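2023-01-07

# Visit to the Santon sorting rooms

Po-yen Choi and I went out to Santon to see how they handle the mixed goods that come back from schools and play groups. Our own store at Dedenach has the same problem on a smaller scale. Toys, cups and kitchen pieces come back together, and we have been sorting them on one long bench with no real system. Lok-yiu Huang had offered to show us how they do it, so we took the early train and were there before ten.

The building used to be a carpet showroom. The front part still has the old reception desk, where we signed in and were given badges. There is parking at the back, but the entrance is narrow and I would not bring the van.

## Intake

Goods arrive in cardboard cartons and are opened on the ground floor. Each carton gets a slip with the sender and the date. Lok-yiu said they took in 1579 cartons last year, and June was the heaviest month, when the schools clear out before summer. Nothing is cleaned at this point. Broken glass and anything with a battery goes to a separate shelf near the door.

Şükran Coşkun runs intake. She showed us the slips, which are plain paper in two colors. White is for regular senders and yellow is for first-time senders. We asked if they had tried printed labels. They had, and went back to paper after a few months. The printer was on a different floor.

## Washing

The wash room is small, with two deep sinks and a drying rack along one wall. Plastic cups and dishes go through first and toys second. Soft toys are not accepted at all. Wai-kit Kao told us they get about 700 pieces through on a full day. The floor was being mopped, so we only looked in from the door.

## Sorting

Sorting is upstairs and was the part we had come for. It is done from open bins on tables, a small mix of things to each bin. Po-yen had expected deep crates like ours. The advantage of an open bin is that a piece at the bottom can be reached without tipping everything out. We lose a lot of time doing that at home.

The categories are simple: toys, drinkware, kitchen, and other. "Other" fills up fastest, and Lok-yiu would like to split it. She has 14 pages of notes on how, and gave us a copy.
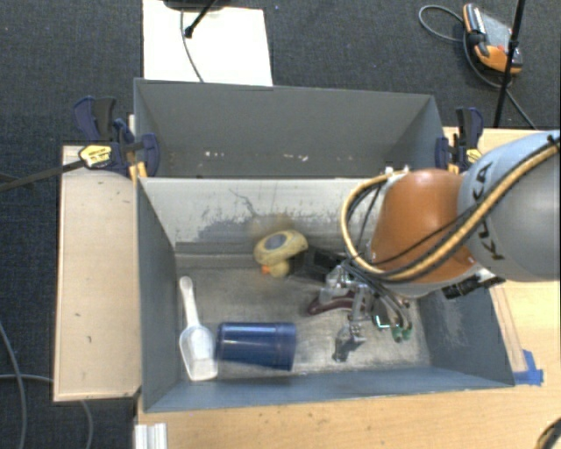 *One of the sorting bins upstairs, with a yellow toy duck and a dark blue plastic cup.*

The bins are plain grey and open at the top. We priced similar ones from Tsao on the way home and they are cheaper than the crates we use now. Lids are extra.

Po-yen asked about small parts, such as loose wheels and puzzle pieces. They go in zip bags and are kept for one month. If the rest of the set has not come in by then, they are thrown out. I think we could keep ours for longer, as we have the shelf space.

## Lunch and the storeroom

We had soup and rolls in the staff kitchen and then saw the storeroom. Finished sets are on metal shelves by category, then by age group. King-fai Kwok keeps the list, and it is on paper too. He was missing one tea set that morning and found it under toys.

## For our next meeting

- Try four open bins on the long bench.
- Use two colors of slip at intake.
- Ask Nekon for a price on a second drying rack.
- Read Lok-yiu's notes on "other" before we change our categories.

Po-yen has the spare copy of the notes. Lok-yiu may come to see Dedenach in the spring.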